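Home Forums New posts Members Search

Teaching the arm to pick up push pins: by hand or remote?

Started by egled, Feb 2, 2023 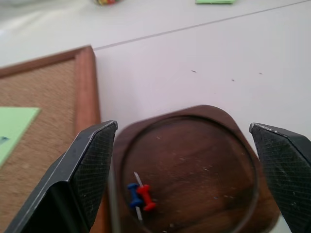 Wrist cam view. Blue and red pins in the wooden tray, cork board to the left.

egled wrote:
Hi all, long-time reader, and I've finally got something to moan about. I'm trying to teach our arm to take a push pin out of a tray and stick it in a cork board. Big tasks have gone fine (cups, sponges, a tea towel if you're patient), so I thought pins would be a nice little step down in size. Ha.

I've been doing it all by remote so far, with the handheld controller, and I've recorded 59 demos. I'd say half of those are ones I'd be happy for anyone to copy. The rest are me hovering, going down, nudging the pin, coming back up, swearing, going down again. When I train on the lot, the arm has learned to hover beautifully. It does my dithering better than I do!

So the question is, do I carry on with remote, or switch the arm to free mode and guide it by hand? And has anyone here got a pin into cork at all, point first?

shengli_w wrote:
By hand, every time. I know people love their controllers, but with something as small as a pin head you want to feel when the finger touches the tray. Through a controller you're guessing from the picture. I did screws that way for a month and got nowhere, then grabbed the arm by the wrist and had decent demos by teatime.

Also, your two pins are touching. Start with one pin on its own, please, for your own sanity.

grietw wrote:
I'm going to disagree with Shengli (again, sorry). When you push the arm round by hand, you see things with your own eyes that the wrist camera never sees. You lean over, you peek round the side, you put the fingers exactly where they need to go, and then the trained arm has to do it from the camera alone and hasn't a clue. If you drive it remotely and look only at the camera view, at least you and the arm are working from the same information. Slow, yes. I did 2396 remote demos on the Skelport job and the early ones were dreadful, but you do get better at it.

shengli_w wrote:
2396! I'd have retired.

I take the point about peeking, but you can just not peek. Put a screen next to you and look at that while you move the arm by hand. Best of both.

grietw wrote:
You say that, but your hands end up in the shot half the time, and then you've got a lovely set of demos where a big pink thumb is part of the method.

yuxi.t wrote:
Can I come at this from another side? Look at how the blue one is lying. It's on its side, and the head is flared at both ends with a narrow bit in between. That waist is where I'd want the fingers, across it, so the flares stop it sliding out lengthways. If some of your demos grab the waist and others grab a flare, the arm will learn an average of the two and grab nothing in particular. Pick one grasp and stick with it for every single demo. I'd worry about that well before hand versus remote.

And what are your finger pads like? That crosshatch is fine, but still big next to a pin. On the Llorente gripper I ended up gluing a sliver of thin rubber over the texture.

egled wrote:
Oh, the waist thing is such a good spot, thank you. I've just gone back through and I'm all over the place: waist, flare, one where I think I've got it by sheer luck. Going to bin those.

Pads are standard, and the fingers have had a hard life, you can see the scuffs along the edges. They still close square though, I checked with a strip of paper.

@shengli_w the touching pins were sort of on purpose. I wanted it to learn to choose. Too soon?

shengli_w wrote:
Far too soon.

zixuanq wrote:
Hello from the Hullard crowd. Two things.

First, the hovering. We trimmed ours. If you sat still for more than a moment we cut that chunk out of the recording before training, and the dithering mostly went. Doesn't matter which way you teach it, everyone pauses.

Second, wipe that tray out! There are pale specks all over the wood, and with a camera that close they aren't small any more. We had an arm that was ever so keen on crumbs.

grietw wrote:
I'd leave the crumbs, personally. Real trays have crumbs in. Just change them about between demos so it can't learn to rely on them.

zixuanq wrote:
Fair, but I'd still want it working clean first. We'll have to differ.

yuxi.t wrote:
On point first into cork: split it in two. Pick up as one task, push in as another. With the pin lying flat you need to turn it before the point faces the board, and that turn is where all my demos went wrong. I did 31 of just the turn, in mid-air, no board at all, and that helped more than anything else I tried.

egled wrote:
Right, plan. One pin, waist grasp only, pauses trimmed. I'm going to do a batch by hand looking at the screen (no peeking, Griet) and a batch by remote, same size, and train them separately. Crumbs undecided, might do a bit of each. Does anyone have a trimming script that works with Iltola recordings? Mine come out with the gripper signal on its own clock and I keep chopping the wrong bit.

zixuanq wrote:
I've got one, it's ugly. It lines everything up to the camera first and then cuts. Will message you.

shengli_w wrote:
Put the by-hand ones up when you've got them, I'd like to see how the wrist moves on the way down. And keep your thumb out.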